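Mesa Sterkdale de Juhl: cinco meses con un tablero blanco

Compré la Sterkdale en marzo, después de semanas comparando mesas que en las fotos de la tienda parecían todas la misma mesa. Juhl la vende como escritorio, mesa de comedor y «superficie de vida», expresión que debería haberme puesto en guardia. Me costó 484 euros con el envío incluido y subida a casa aparte, detalle que descubrí en el portal.

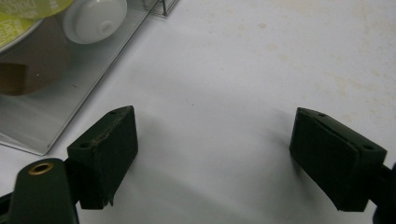
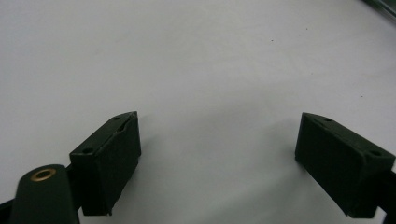
El montaje, según el folleto, lleva media hora. Yo tardé toda la tarde del sábado. Las patas van atornilladas a un bastidor metálico y el bastidor al tablero, y el orden en que el folleto cuenta esas dos cosas es el contrario del que conviene. Si aprietas las patas antes de centrar el bastidor, toca desmontar. La llave Allen que viene en la caja es de un metal parecido al queso curado; usad una propia.

Una vez en pie, la mesa es buena. Mide 1680 milímetros de largo por 80 centímetros de fondo (Juhl mezcla unidades en la misma ficha, cada cual tiene sus aficiones) y cabe un monitor grande, el portátil y un plato sin que nadie tenga que negociar. No baila. Escribo con bastante violencia y el café se queda donde lo pongo. Mi mesa anterior, una Ruver plegable, temblaba cuando pasaba el autobús.

Hablemos del blanco. El fabricante lo llama «blanco mate sereno». Es sereno hasta que alguien corta un tomate encima. El café sale con un paño húmedo si llegas en el momento; el de ayer pide bicarbonato y algo de fe. La cúrcuma no sale. Tengo una media luna amarilla junto a la esquina derecha que he decidido considerar decoración y sobre la que vive ahora el posavasos. A cambio, los reflejos no molestan: trabajo de espaldas a la ventana y ni a las cinco de la tarde me deslumbra, cosa que con el cristal templado de mi penúltima mesa era imposible.

Los cantos me gustan menos. Van rematados con una tira pegada, y en el lado donde apoyo las muñecas ya noto con la uña el comienzo de la tira. Escribí al servicio técnico. Contestaron a los cuatro días, muy amables, con un enlace al mismo folleto.

Tampoco entiendo la bandeja para cables. Es honda y estrecha, y una regleta normal entra solo de canto, con los enchufes mirando a la pared. He acabado sujetándola con bridas por fuera – feo, pero no lo ve nadie salvo el gato.

Antes de decidirme miré también la Cimetti, más bonita y con cajón, pero costaba casi el doble y el cajón se comía el sitio de las rodillas. Soy alto. Quien mida menos de lo que mido yo y tenga una cuenta corriente más alegre hará bien en probarla.

¿La volvería a comprar? Sí, en gris. Le pongo un siete, y un ocho si en casa no se cocina con curry.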